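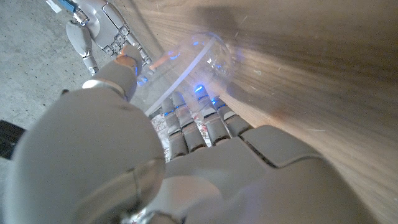 Clear container, wood-grain surface.

Flolus Thambiah Folding Lectern
For churches, chapels and halls that turn into churches at ten on a Sunday

£800 including VAT
Usually sent within 5 working days

The Thambiah is a full-size reading lectern that folds flat and goes in a cupboard. We have been making lecterns long enough to know that most of them are bought once a century, by people who then die, leaving their successors with a brass eagle that weighs as much as a pony. The Thambiah will not frighten your successors. It weighs 16 kg and one reasonably fit curate can lift it.

The top is wide enough for a large-print Bible lying open, with room left over for the notices. There is a lip along the bottom edge, deep enough to stop a ring binder. It will not stop a sermon, and we have had letters about this.

Height
Three settings, changed with a lever under the left side. Lowest suits children reading at the carol service. Middle suits most people. Highest was added for the Archdeacon who tested it, and who complained anyway. The lever can be worked quietly during a hymn, though we'd suggest a loud one.

Folding
Lift the top, pull the pin, let the legs come in. Please keep your thumb out of the hinge. The pin is on a chain because the first version's wasn't, and we posted out a great many pins.

Light
A clip-on reading light is included. It runs off the mains or a battery pack, and the battery lasts through Midnight Mass unless there is a visiting preacher.

Microphone
Drilled for a standard gooseneck, which you supply. If yours is a Wekgate clip mic, you will need the adaptor plate (sold separately, and priced by someone with a sense of humour). We do not sell sound systems and cannot tell you why yours hums.

Finish
Pale oak or dark oak. Please check against your pews before ordering. "It looked browner on the website" is the reason given on most of our returns forms.

What's in the box
Lectern, folded
Reading light and battery pack
Spare pin
Felt pads for stone floors
Instructions, one side of paper

Optional extras
Skeltine padded carry bag, with shoulder strap
Lectern fall fixing kit, for your own seasonal hangings
Wekgate adaptor plate

Permissions
A lectern that isn't fixed to the floor is often simpler to get approved than one that is, but rules differ between denominations. Ask before you buy, and preferably before you give the old one away.

Guarantee
5 years on the frame and hinges. Candle wax isn't covered.

Questions go to Lorne Sutherland in the workshop, who answers the telephone in the mornings. Orders for Advent should reach us by the end of October.

Page last updated Thursday, July 5, 2018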